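Section 4: Running the Demonstration on an Open Day

This section covers the simulated pick-up demonstration from the moment the visitors' screen is switched on until the session is closed. It assumes that the Onon software has been installed as set out in Section 2 and that you have completed the joystick practice in Section 3.

4.1 Before the doors open

1. Switch on the demonstration computer and wait for the sign-in page.
2. Sign in with the visitor account. The staff account shows menus that guests should not be able to reach.
3. Open Onon and choose Demonstrations, then Ascombe Counter.
4. Check the build number in the bottom bar. It should read 2316. If it shows a lower number, close the program and run the updater.
5. Set the session length to 11 minutes. Each group gets one session.
6. Connect the second screen and choose Mirror. Do not choose Extend, which puts the control panel on the visitors' side.
7. Turn the room lights down at the screen end only. Leave the aisle lights on.

Note: The first load after an update takes longer than usual. Load the counter once before any guests are let in.

4.2 Choosing the view

Three views are supplied: Side, Overhead and Shoulder. Use Shoulder for groups. It looks down the counter past the arm, and people at the back of the room can follow the gripper without being told where to look.

1. Press V until the word Shoulder appears in the bottom bar.
2. Press H to hide the bottom bar.
3. Press Home to send the arm to its start position.
4. Move the gripper over the shaker with the left stick and lower it slowly with the right stick. Stop before you close the fingers.

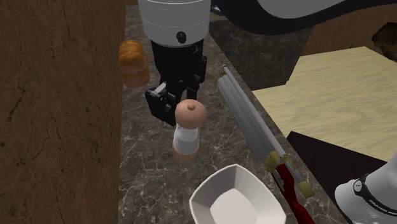
Figure 4.1. Shoulder view, with the open gripper over the shaker and the bowl in the foreground.

5. Check the left finger against the round top of the shaker. From this view the two can look as if they touch when there is still a gap. Press V to go to Side, check the gap, and press V again until you are back in Shoulder.
6. When you are satisfied with the position, press Space to pause. The demonstration can be left in this state while people come in.

Note: The items on the counter come from a shared object library and include a double-barrelled gun model. For school groups, open Objects and untick any item you do not want shown before you load the counter. Items cannot be removed while a session is running.

4.3 Running the session

1. Greet the group and say that what they are watching is a simulation.
2. Press Space to resume.
3. Close the gripper with the trigger. Release the trigger when the grip light on your control panel turns green.
4. Raise the arm with the right stick until the shaker clears the rim of the bowl.
5. Move across to the bowl, lower, and press the trigger again to open the fingers.
6. Press Home.
7. Invite one visitor at a time to try. Stay beside the controls and keep the reset key within reach.

Caution: Do not hold the trigger down after the grip light turns green. The simulated force goes on rising, and above 500 on the force readout the shaker may be thrown off the counter. Press R to reset the objects if this happens.

Caution: Visitors using the headset must be seated. Take the headset back before they stand up.

4.4 If something goes wrong

The arm stops and will not move. The joints have reached a limit. Press Home, then approach from a different direction.

The fingers pass through the shaker. Contact checking has been switched off. Open Settings, then Physics, and tick Contacts.

The picture jerks. Lower the step rate in Settings to 4000 and restart the session. Do not change the rate while the arm is moving.

The visitors' screen goes blank. Check the cable first. Press Space to pause, reconnect, and choose Mirror again.

4.5 Closing the session

1. Press Home and wait for the arm to stop.
2. Choose Session, then Save Log. Give the log the name of the group.
3. Press R so that the counter is ready for the next group.
4. After the last group, sign out of the visitor account and switch off both screens.
5. Wipe the joysticks and the headset with the cloths supplied.

Logs from open days at the Tostby site should be sent to Ona Liepiņa with the attendance sheet. Logs from December sessions go in the same folder.

Section revised 12/01/2023. Section 5 deals with recording a session for later playback.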